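Kirnex Chores: data card and README
Version 4, last edited 2020-12-23

Can a machine with two good hands do the small jobs we all do without thinking? Put a plate where it belongs, pick up a plug, move the fruit out of the way? Kirnex Chores is our attempt to find out in a way other people can check, and after 300 recorded attempts the short answer is: not yet, but it is getting very interesting!

What is in the set

300 attempts at household and shop-floor chores, split over 23 tasks. Each attempt is one folder. Inside you will find the video, the joint positions for both arms, a plain text note written by the operator straight afterwards, and a score.

The household tasks were drawn up at Donport in May. The shop-floor ones (sorting fittings, filling a parts tray, putting lids on tubs) came later, from a list kept by the Paltel packing room, and there are fewer of them than we would like.

Scoring

We use 4 grades and no decimals.

0 the hand never got hold of the thing
1 got hold of it, then dropped it or knocked something over
2 finished, but with help or a restart
3 finished alone

A grade 3 says nothing about speed. Some of our proudest ones are painfully slow, and if you saw a person clear a table at that pace you would offer to take over. Times are in times.csv if you want to weigh them in.

What looks easy and isn't

Plates, for a start. A flat plate gives the fingers very little to get under, so the operators tend to come at it from both sides and tip one rim up. Cups and bottles are far kinder. Small hard things with odd corners are the other sore spot, plugs and adapters above all: picking one up is one job, and turning it so the prongs face a socket is a second and much harder one. We score those separately (tasks 11 and 12), so please don't add them together.

Soft things are a mixed bag. Cloths get grabbed at the first go quite often, and then folding falls apart completely. I love these folders, there is so much to learn from them, but don't go in expecting tidy tea towels. 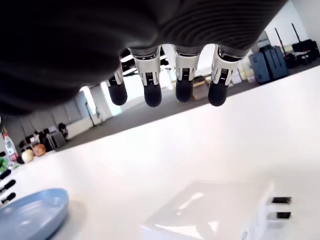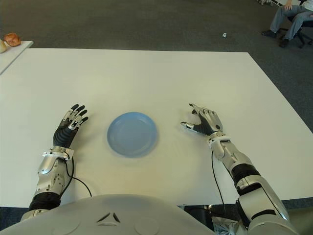

Blue dish or plate in the first two, power adapter in the one that follows. 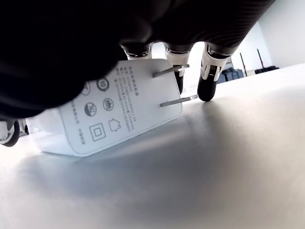
Using the files

Unpack everything into one folder and keep the names as they are, as the loader (Shen, in the tools directory) finds the views by name. Shen will also draw the finger positions over time, and that is the best way I know to spot the moment a grip starts to go wrong. Try it on task 11 first!

Known problems

Clocks on the separate views drift apart in the longer attempts. Run the sync script before you compare them.

Operator notes vary a lot. One may be a full page and the next just "slipped again".

Lighting is mostly daylight, so brightness changes between attempts at the same task.

Task 19 (lids) was scored under the old rules and hasn't been redone. Leave it out of any totals for now.

Please don't use the set for

Claims that a robot is ready for somebody's kitchen. The operators chose where each object went, and a real sink full of washing-up is a different matter.

Sending things back

Corrections to scores are very welcome, with the folder name and the second at which you disagree. New tasks too, especially from people who do the job for a living and know which bit of it is fiddly. Put them in proposals.txt, one per line, and say what would count as a 3.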